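Mendley Day Backpack, Orange/Teal
Desavico Bags and Packs
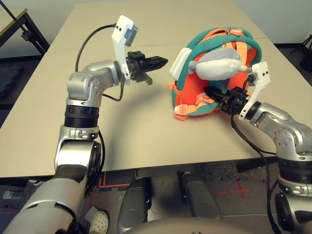
The Mendley is a mid-size day backpack for school, commuting and short trips. The shell is bright orange, with trim and padded shoulder straps in teal. Orange webbing straps cross the outside of the pack and can be tightened to pull in a partial load.

Capacity and size
Volume is 19 liters with the main compartment closed. The back panel takes a laptop or tablet with a screen of up to 13 inches. Thicker cases may fit, but measure first - the sleeve does not stretch.

Straps and hardware
The shoulder straps are padded along their full working length and adjust at the lower end. A white plastic buckle and a light pink plastic clip are fitted to the webbing. The clip is for light items such as gloves or a key ring and should not be used to carry the weight of the pack. Replacement buckles are sold separately in the Baran spares kit.

Zippers
Main zipper pulls are orange. The pull at the top of the bag accepts a small chain or split ring, so a plush charm or name tag can be attached. Hanging items do not get in the way of the zipper if the chain is kept short. The gray plush charm with the white belly and small fins is not included. It is listed under Accessories as Isis, with its own silver-colored chain.

Adjustment
Loosen all the webbing before loading. Place heavy items against the back panel, close the main zipper, then tighten the straps from the bottom up. Tuck in loose ends. Shoulder straps reach a maximum of 94 cm; extensions are not available for this model.

Care
Spot clean with cool water and mild soap. Remove any charm before cleaning. Do not machine wash, bleach or tumble dry. Air dry with all zippers open - allow about 24 hours before storing.

Ordering
Sold singly or in cartons for schools and clubs. Orders of 100 or more ship direct from the warehouse. The next delivery of this color is due in May.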